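December, 6:40 a.m.

Sourdough log, rye batch. Starter fed last night at 1:2:2, kitchen at 66 degrees.

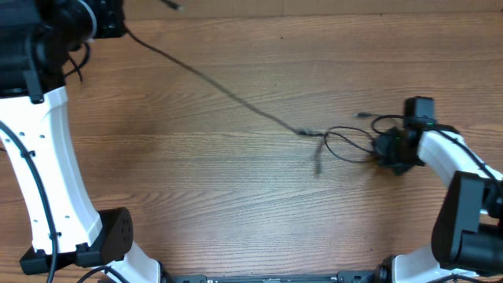

Rise was slow again. Flour is the Hernico medium rye, second bag. Weighed 304 g flour, 259 g water, 2 g salt short of what Hamish's sheet calls for. Will correct on the next loaf.

Bulk ran 40 minutes past plan. Dough held its shape but tore at the seam during shaping. Suspect the water, not the flour. Gediminas uses filtered and gets a tighter crumb from the same bag. Borrow his jug.

Oven reads low at the back left. Move the stone forward one rack.

Called Dirk re: the Dekker tins. He has one with a lid and wants it back before the holidays. Still need parchment and caraway.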